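**Atlow Home Censer (standing model, with lid and tongs): review**

24 March 2026. Updated the charcoal section, rest is as first posted.
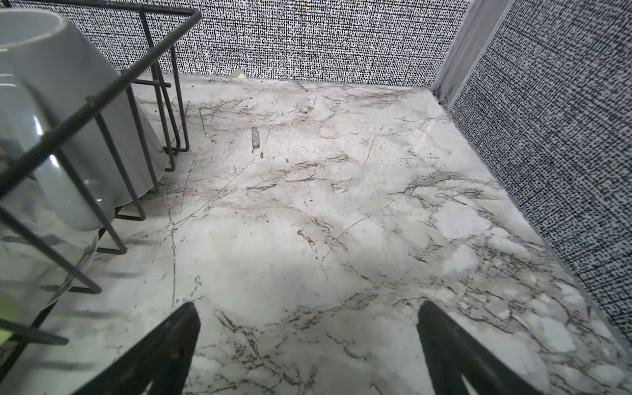
*The marble counter, back toward the corner.*

OK so a few of you asked about the Atlow after I mentioned it in the comments on the prayer book post. Typing this fast, between things. Ask below if I skipped something.

Short version: good burner, bad lid, too expensive, I'm keeping it.

**What it is**

Footed brass bowl, pierced lid, three legs, a wooden handle that screws into the side. Meant for home prayer, morning and evening, resin on charcoal. Not a swinging censer, no chains, and it isn't trying to be one. The swinging kind belongs to the priest anyway. If you want something for the prayer corner that holds one coal and some frankincense without setting off the smoke alarm every time, that's the category.

I paid $255. Yes. I know. You can get a clay one for the price of lunch and plenty of grandmothers would tell you the clay one is better. Mine did. I'll get to clay.

Bought from Alosside, the church goods place in Toscombe, not online. They let you pick it up and handle it, which matters with these because the legs vary. First one they gave me rocked. Second one sat flat. If you order by mail check the legs the minute it arrives, before you burn anything in it, because they won't take it back once there's soot.

**Weight and balance**

443 grams on my kitchen scale with the lid on. Feels like more. Most of it is in the foot, so it doesn't want to tip, and I've bumped it with a sleeve more than once reaching for the psalter. Didn't go over. That alone nearly justifies the thing for me. My old one (no-name, tin, a gift) went over during Vespers at home one year and there's still a mark in the rug.

The handle is good. Stays cool. You can lift the burner and walk it round the room, icons first then the people then the doorways, and your knuckles are fine. Handle does unscrew itself slowly though. Give it a quarter turn every time you pick it up, it'll become habit.

Where you put it down. Brass feet get hot, less than the bowl but hot. I use a tile under it. Instructions say "heat resistant surface" and leave it there, no pad or trivet in the box at this price, come on.

**The bowl**

Deep enough. You want depth because the coal should sit on sand or ash, not straight on metal. Box says fill a third with sand, I go nearer half. With a third the coal is too low and gets starved under the lid and goes out with half the resin unmelted. With half it breathes.

No sand included!! Any clean dry sand is fine. Don't use salt, somebody in the comments swears by it, it spits.

There's a removable liner in the bowl and this is the best idea in the whole product. Lift it out, tip the ash, wipe, put it back. Resin gets on everything eventually and turns into black glass. On the tin one I used to chip at it with a butter knife. The liner you can soak in rubbing alcohol overnight and it comes mostly clean. Spare liners exist supposedly. Alosside had none and didn't know when.

A note on the ash since somebody always asks: I don't put it in the kitchen trash. It goes in the garden, under the rose, where feet don't go. Ask your own priest what's done where you are, customs differ and I'm not the person to rule on it.

**The lid**

Right. The lid.

Pierced crosses all the way round, pretty, the pattern's crisp and it throws nice shadows with a candle behind. But it's a friction fit and when brass warms up it grips. Ten minutes in you want to add a grain of resin and the lid won't lift. You tug, it comes up with a jerk, ash goes in the air. The knob on top is also brass and also hot. No wood on the knob. They put wood on the handle and then stopped thinking.

What I do now: lid goes on crooked. Slightly off, so it doesn't seat. Looks wrong, works fine. Or leave it off completely until the resin's melted and only then put it on to calm the smoke.

Tsion Gebru (she has the earlier version, bought in February of last year) filed the rim of hers down a bit and says it's solved. I'm not taking a file to something that cost this much. Maybe later.

**Tongs**

Too short. Next.

No, fine, one more thing on the tongs. The tips are smooth so a round coal slides. Get the toothed ones. Any toothed ones.

**Charcoal**

(updated)

I'd been using quick-light discs, the kind that sparkle when you hold a match to them. Convenient, and they stink for the first couple of minutes. That chemical smell gets into the resin if you're impatient and I'm always impatient. In the Atlow it's worse than in an open dish becuase the lid holds it in.

Switched to plain coconut charcoal, cut small. Takes longer, needs the stove or a little torch, but the smell is clean and what you get is the frankincense and nothing else. Difference is big. If you review your burner as "harsh" please try this first, it's probably the coal.

Light it somewhere with air. Never leave it. Crack a window too, charcoal in a closed room is a bad idea in any burner. I'm not going to lecture more than that.

**Resin**

Tried three. The Teshome church blend is what our parish uses and it's what I'd tell anyone to start with. Sweet, a little lemon, doesn't go bitter at the end. Cheap frankincense tears from the spice shop were fine for the first minutes then burnt-sugar. And a rose-scented Greek style one, lovely, too strong for a small room, my eyes ran.

Use less than you think. Two or three small tears. A heaped spoon in this bowl just chokes it and then you have a room full of smoke and a headache and nobody's praying, everyone's coughing.

**Against clay**

Zinash Assefa lent me her clay one for a week so I could be fair about it. Plain black clay, no lid, hand made, from a woman at her church. And look. It burned beautifully. Clay holds heat evenly so the resin melts slow and the smoke's softer. No metal smell at all. When she wants a new one it costs almost nothing.

Against it: no handle, so you don't move it, it stays put for the whole prayer. Cracks if you wash it warm. And it wobbles more. With kids or a cat I'd go brass. On my own, in a still room, I'd honestly have trouble saying the Atlow is worth what it costs over that. It's easier to live with. Does it smell better? No.

There's also the feeling of it, which I can't score. The clay one feels like what it's for. The Atlow feels a bit like a nice object from a catalog. Some days that bothers me and during the fast it bothers me more. Psalm 140 (141 in most English Bibles), let my prayer be set forth as incense, and there I am thinking about the finish on the handle. That's on me, not on Atlow.

**Polishing**

It tarnishes fast. Brown spots round the piercings after the first week. Lemon and salt works, rinse well, dry straight away. The polish from the hardware store also works but smell it afterward when it heats up, ugh. I've stopped polishing the bowl and only do the cross on top for feasts.

Shewit Degefa left a comment under the last post saying tarnish is a sign of thin plating. It isn't plated, far as I can tell. I scratched the underside of the foot with a nail and it's the same color all through.

**The booklet**

Comes with a 16 page booklet. Prayers in English on one side, Amharic facing. Nice thought. English is clumsy in places and the order of the evening prayers doesn't match what we do, also one page is printed twice in mine. Paper's good. I keep it in a drawer. The box claims the design draws on "2,000 years of tradition" and has a paragraph about the temple that mixes up the altar of incense with the altar of burnt offering. Small thing, bugged me. Exodus 30 if they want to look it up.

**Who it's for**

If you pray at home daily and you carry the incense around the house, yes, probably. If you light it at Christmas and Easter, clay, or a cheap brass dish. As a gift for a new godchild's family, nice, but include sand, coal and resin or they can't use it the day it arrives. Jarlath Daly got one for his sister's house blessing without any of that and they ended up burning the frankincense on a piece of foil.

For a shared prayer room I'd wait, the lid will drive people crazy and someone will burn a finger.

**Good**
- heavy foot, doesnt tip
- liner lifts out
- handle stays cool

**Bad**
- lid sticks when hot, metal knob
- tongs
- no sand, no trivet
- spare liners hard to find
- price

Four out of five if the lid gets fixed. Three and a half now.

Tsegereda Admasu is writing up hanging oil lamps for next time, so please send wick questions to her and not me. I only know the floating kind and I've drowned most of those.

Edit: yes, the handle thread is standard, a plain wooden file handle fits if you lose yours. Don't ask how I know the size, took the burner to the store and tried them.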